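Sidewalk planner stops dead on clear pavement in sim, is the learned costmap worth keeping?

Posted by Monique Masson, 09/01/2023

I'm running the Jular navigation stack on a simulated delivery cart in the Clarndale city map. Global planning is fine. The trouble is the local costmap, which now comes from a learned segmentation model on the front camera in place of the old geometric layer. I'm told this is an upgrade. So far I have my doubts.

Out of 286 runs, the cart froze in 100 of them with no pedestrian or vehicle spawned. Most of the freezes come on stretches like this one, next to the newsstand:

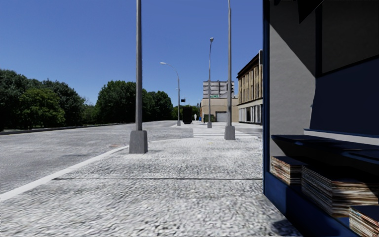
The planner reports "no valid trajectory" and sits there until the 5 second timeout, then asks for a recovery spin, which gets refused too. Inflation radius is the default. I've rebuilt the map cache twice. If I swap the geometric layer back in, it drives through, but then it clips low curbs, so neither one is much good on its own.

Is anyone getting sane behavior out of the learned layer, or does it only work in the release video?

Nogueira

I'd look at the mask before touching the planner. Log the raw class output next to the costmap at the moment it freezes. When I did this I had thin dark lines in the paving labeled as curb, at pretty low confidence, and the costmap node threw the confidence away and wrote them in as lethal. A one-pixel lethal line plus inflation gives you a wall across the sidewalk. The planner is right to refuse that.

Things that do the same to me: joints, hard shadow edges and flat metal set into the ground. The spot below gave me more bad cells than anywhere else on my route.
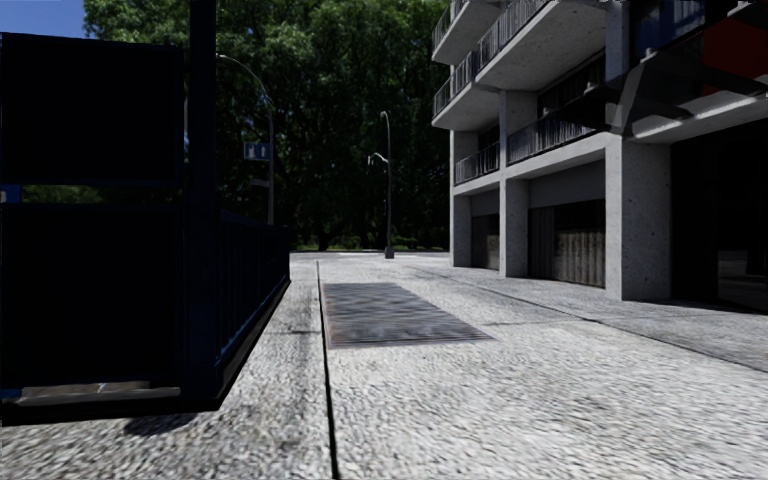 What helped was a threshold on the curb class, plus a rule that a lethal cell needs agreement from depth. If depth says the ground is flat within your step tolerance, cap the cost at medium. I went from a freeze on most passes to some 5 per long session. I wouldn't call that solved. Also check your recovery spin, it reads the same costmap, so of course it gets refused.

I have not tried any of this outside the simulator and I'd be careful about anyone who says it carries over.

Ullivano

Just update to build 654, fixed for me.

Monique Masson

Already on 654, it's the build I ran all of these on.

Nogueira, thanks. Logged the masks this morning and I do get a curb label on one of the joints, though it only explains part of the freezes. With the depth check on, the straight stretch goes through. The kiosk corner still blocks now and then, and there the costmap looks clean to me, so I suspect the footprint is padded twice. Will post the config when I've pulled it apart.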